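Home Issues Authors Submit Search

4. Territory and tidiness at the shared table

4.1 The policy as written

The document that governs tables at Strömberg runs to 900 words, of which the word "table" accounts for a surprising share. It was drafted when the firm gave up assigned desks and moved its planning staff to long shared tables on two floors. Its central demand is that every surface be left at the end of the day "as if no work had taken place". Several respondents felt that this standard had been met during the day as well.

Earlier writing on shared offices has mostly been concerned with noise and with the price per square metre. Hinrichs [7] is an exception. His study of reading rooms showed that people who are told a surface belongs to everyone will, within the first hour, establish that part of it belongs to them. The instruments are modest: a cardigan, a mug, a notebook opened at a page nobody is reading. Öberg [12] calls these "soft fences" and notes that they are taken more seriously than the printed signs, perhaps because nobody has to approve them.

Our material consists of 118 written accounts collected from staff at Strömberg and at Rokthorpe, a smaller firm with a similar arrangement and a much shorter policy. The Rokthorpe policy says "please be reasonable". It has been revised twice.

4.2 Coverings

We had not planned to write about coverings at all. The questionnaire asked about objects left on tables, and we had in mind the usual laptops and lunch. A good many respondents wrote instead about the sheets of paper, cloths and boards that get laid across a table before work begins. At Rokthorpe this is habitual among the people who cut samples. At Strömberg it is officially unknown.

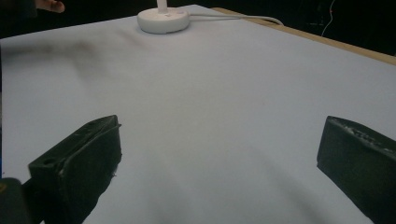

Figure 3. Tabletop under a large pale sheet.

A covering is an odd sort of claim. It takes up more room than any cardigan, and yet respondents seldom described it as rude. One wrote that a colleague who puts down a sheet is "looking after the table", whereas the same colleague putting down a second mug is "moving in". The sheet occupies a metre and a half of common property and is thanked for it.

We think the difference lies in the suggestion of work about to be done. A mug says only that somebody was thirsty. A sheet implies preparation, and preparation commands a respect that work itself does not always get. Lie, in an unpublished report on school craft rooms, describes pupils who spread paper over a bench with great ceremony and then talked for the rest of the lesson. Their teacher rated them among the better organised in the class.

There is also the matter of colour. Respondents at both firms expected a covering to be white or something close to it. Brown paper was thought to look like a delivery. A patterned cloth, tried once at Rokthorpe during October, was thought to look like lunch, and attracted it.

4.3 What counts as clean

The Strömberg policy asks for a "clean" table in four places and defines it in none. We asked respondents for their own definitions. The answers fell into two camps that do not seem to have met. For the first, a surface is clean when there is nothing on it that could be picked up. For the second, it is clean when it shows no marks, and whether it carries three ring binders is a separate question. Members of the first camp described members of the second as messy. The second camp used the word "grubby" of the first.

White surfaces make the disagreement worse. They were chosen at both firms on the grounds that they would brighten the room, and by all accounts they did. They also brought to general attention every shadow, dip and smear the room had to offer. Respondents wrote of wiping at a grey patch for some time before finding that it moved when they did.

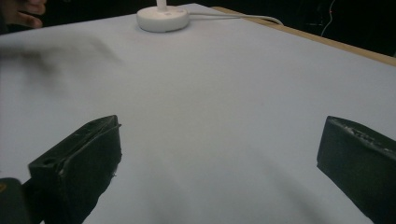 Figure 4. Pale, matte surface with uneven shading.

Hellström, who has studied cleaning contracts at greater length than most people would think possible, argues that the whiteness of an office surface is largely an agreement among those present [9]. Under a single window a white table is several greys and possibly a blue. Anyone who examines it closely enough will find grounds for complaint, and the shared table supplies a steady stream of people with both the time and the angle. His contractors told him they preferred speckled laminate, on which, in the words of one of them, a crumb can live a full life.

Our accounts support him as far as they go. Complaints about cleanliness at Strömberg came mainly from staff who arrived early, when the sun was low. At Rokthorpe, whose blinds do not open, there were hardly any.

4.4 The question of the edge

Most people at a shared table want the edge, and within the edge they want the corner. In the accounts the corner is described with a warmth otherwise kept for annual leave. It has one neighbour instead of two. It allows a bag to be hung or a chair to be turned a little away from the room, and it has a natural boundary that does not need to be defended with stationery.

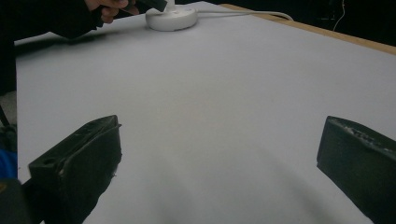

The middle is another country. It is in everybody's reach and under nobody's care, and what is put there tends to stay until a meeting is called about it. Strömberg tried to solve this by placing a charging tray, the Skidero, at the centre of each of its 10 tables. Within a short while the trays held pens, a lemon and a good deal of post. The chargers had migrated to the corners.

Abu Hammour [2] suggests that the middle works best when it is given no purpose whatever, and our respondents would appear to agree, although they put it more briefly. At Rokthorpe the middle is used for birthday cakes. No one there could recall this being decided.

4.5 Limits of the material

The accounts were written by the respondents in their own time, with a limit of 60 minutes that only a few approached and one exceeded by an evening. Those with strong feelings about tables are probably over-represented. We made no attempt to find out who owned the lemon. Floor plans were available for Strömberg only; Rokthorpe sent a sketch on the back of its policy, which had room for it.

Related articles
Soft fences: personal objects in common rooms
The cardigan as boundary marker
Harkano and the end of the assigned desk
Who wipes the whiteboard? Duties without owners
Cake and consensus in small firms

Last updated: October 28, 2018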